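Gradska to Begin Separate Pickup of Soft Plastics in July

January 13, 2025

GRADSKA - Households in Gradska will be able to put chip bags, bread bags and other soft plastics out at the curb starting in July, under a contract the town council approved by a vote of five to two.

The work goes to Wallin, the hauler that already handles trash and paper in the town. The film and bags will be collected every other week in a tied yellow sack, on the same morning as paper. Rigid containers stay in the blue bin as they do now.

Soft plastics have gone out with household trash in Gradska until now. Residents who wanted to recycle them could bring them to the drop-off point on Testard Road, which is open two mornings a week. Town figures show the drop-off took in 213 tons last year, over half of it stretch wrap from shops and warehouses.

"People ask about chip bags more than anything else," said Hjørdis Ekström, the town's waste manager. "They rinse the jars, they flatten the boxes, and then they are left standing there with a handful of bags."

The new service will start with 560 households in the streets north of the rail line. The rest of the town will be added in stages, depending on how much material comes in and how clean it is. A date for the second stage has not been set.

Each household in the first group will get a roll of sacks and a printed guide by mail in the last week before the service begins. More rolls can be picked up free at the library and at the town hall front desk.

Wallin will take the sacks to a sorting hall run by Zivent, where they will be opened and the contents separated by type. Loads with too much food or glass in them will be turned away, and the town will pay a fee of $200 for each one.

That fee was the main point of argument at the meeting. Council member Frøydis Grønli, who voted no, said the town was taking on a cost it could not predict. She asked for a cap on the yearly total, but the motion did not get enough support.

"I am for the service," Grønli said after the vote. "I want to know what the bill looks like before we sign."

Ekström told the council that money for rejected loads had been included in the budget for the first year. She said her office would report on the number of rejected loads every three months.
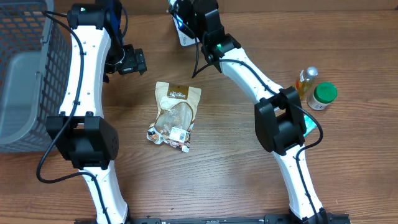 Bags do not have to be washed under the new rules, but they should be empty and shaken out. Crumbs are accepted. Bags with oil, sauce or meat juice in them should still go in the trash. Bottles and jars should be kept out of the yellow sacks, with or without their lids.

Black trash bags, bubble mailers with paper on the outside and any film used for paint or garden chemicals will not be taken.

The Testard Road drop-off will stay open for businesses and for households outside the first group. Shops that bring in more than 100 pounds at a time are asked to call ahead.

A public information evening will be held at the library before the sacks are mailed. Questions can be sent to the waste office at town hall in the meantime.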